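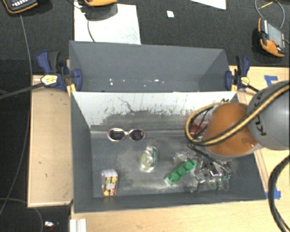 How a Stapler Works

A stapler joins sheets of paper with a small piece of bent wire. It needs no glue, no heat and no electricity. It has few moving parts, and each part has one job.

What a staple is

A staple is a short length of steel wire bent into a square-cornered U. The flat part across the top is called the crown. The two straight parts are called legs. At the end of each leg is a point, which helps the leg pass through paper.

Staples are sold in strips. The wires in a strip lie side by side and are held together with a thin layer of glue. The glue is strong enough to keep the strip in one piece, but weak enough to let a single staple break away when it is pushed.

The parts of a stapler

Base: the long flat part that rests on the desk.

Anvil: the small metal plate at the front of the base. It has two shallow curved grooves in it.

Magazine: the metal channel that holds the strip of staples.

Pusher: a small block behind the strip. A spring pulls or presses it forward, so there is always a staple waiting at the front.

Driver: a thin metal blade above the first staple. It is as wide as one staple crown and nearly as thin as one wire.

Return spring: the spring that lifts the top of the stapler back up after each use.

What happens when you press down

First, the magazine comes down and pinches the paper against the anvil. This stops the sheets from sliding.

Next, the driver moves down onto the crown of the front staple. The glue breaks and the staple leaves the strip. The walls at the front of the magazine keep its legs straight.

The legs then go through the paper. All of your push is now being carried by two very small points. Force on a small area makes a high pressure, and high pressure cuts through paper easily. The flat end of the same wire, pressed with a thumb, would only make a dent.

Last, the legs reach the grooves in the anvil. The grooves are curved, so the legs slide along them and fold inward. Engineers call this clinching. The paper is held between the crown on one side and the folded legs on the other.

When you let go, the return spring lifts the top, and the pusher moves the next staple into place.

The stapler as a lever

The top of a stapler is hinged at the back. Your hand presses near the front, and the driver is also near the front. In a simple stapler the force at the driver is close to the force of your hand.

A heavy-duty stapler has a longer handle and an extra hinge. The hand moves a long way and the driver moves a short way. In exchange, the driver pushes much harder. The Menon 165, a large office model, uses this arrangement for stacks of 60 sheets.

Why staplers jam

A jam begins when a staple does not leave the magazine cleanly. If the stack is too thick, the legs can buckle — they bend sideways before they are through. The bent staple then blocks the one behind it. Staples of the wrong size can also tip over in the channel.

Ask an adult to clear a jam. Staple points are sharp, and the spring can move the pusher forward quickly. Never put a finger under the driver.

Words to know

Anvil: a hard surface that metal is shaped against.

Buckle: to bend suddenly under a push from the end.

Clinch: to fold the end of a fastener so that it cannot pull out.

Pressure: the amount of force on each unit of area.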